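4.2 Brightness estimates of Beta Persei at minimum

Algol was observed on every clear night in the season that ended in October, from two sites. The Olard site is on farmland with a dark sky to the south and a low glow to the north. The Birley site is in a small town, with street lamps on two sides. Teguh Tambunan made all the estimates at Olard and Frøydis Grønli made all those at Birley. Neither observer saw the other's figures until both logbooks were closed.

All estimates were made with the naked eye by the fractional method. The observer picks one comparison star a little brighter than the variable and one a little fainter, and judges where the variable falls between them. We used Gamma Andromedae and Epsilon Persei for most of the cycle, and changed to Delta and Kappa Persei close to minimum. Alpha Persei was left out of the list after the first month. It sits in a rich field of fainter stars, and both observers found that they were giving it different weights on hazy nights.

The two logbooks hold 300 estimates. Of these, 63 were rejected before the analysis. Most of the rejected ones were made when Perseus was low in the northeast and the comparison stars stood at clearly different heights above the horizon. The correction for the loss of light through the air becomes large at such heights and depends on the state of the sky that night. A smaller group was rejected for moonlight, and a few had no usable time written beside them.

The remaining estimates were folded on the known period of a little under three days. The eclipse shows clearly in both sets. The star fades for nearly five hours, reaches its faintest point, and recovers in about the same time. The shallow second minimum, when the cooler star passes behind the hotter one, doesn't show in either set. It is far below what the eye can detect by this method, and we made no attempt to recover it by averaging.

Minimum was covered from start to finish on 8 nights. On the others, cloud came in, or the eclipse was already under way at dusk, or dawn cut off the rise. Partial eclipses were kept in the folded curve but were not used to work out times of minimum. For each full eclipse we drew a smooth curve by hand through the falling and rising points, marked the midpoints of several level chords, and took the average of those midpoints as the time of minimum.

The Birley curve is a little shallower than the one from Olard. The difference is largest at the bottom of the eclipse, when Algol is judged against the faintest comparison stars. Background light hides the fainter stars of a pair more than the brighter ones, and Grønli noted on several nights that Kappa Persei was hard to hold in direct vision. We tried shifting the Birley estimates by a fixed amount, but this made the fit outside eclipse worse. In the end the two sets were left as they were, and the depth was taken from Olard alone.

Color is a further source of error. Gamma Andromedae looks orange beside Algol, and a red or orange star seems to grow brighter the longer it is stared at. Both observers were asked to use quick glances. On one Friday in the middle of the season, Tambunan repeated 4 estimates with long looks, and each time he placed Algol fainter than he had with short ones. Those repeats are not part of the total.

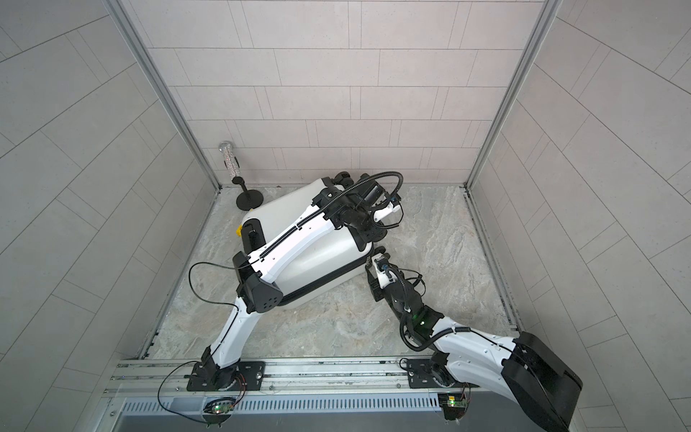

Figure 5.

Can eclipse times be measured usefully without a telescope or camera? With a bright star like Algol and a full set of estimates on both sides of minimum, the time can be found well enough to follow changes that build up over many years, though a single night is a weak result.

Times from the two sites were compared wherever both had covered the same eclipse. There was no steady lead or lag between them, and the spread was no larger than the spread among chord midpoints within a single night. Clock error can be set aside, as both observers checked their watches against a radio time signal before the first estimate and again after the last.

The times of minimum used in the next section are corrected for the Earth's place in its orbit. Without that step, light from Algol would seem to arrive early or late by several minutes, depending on the time of year — a shift big enough to matter when the season is joined to older records.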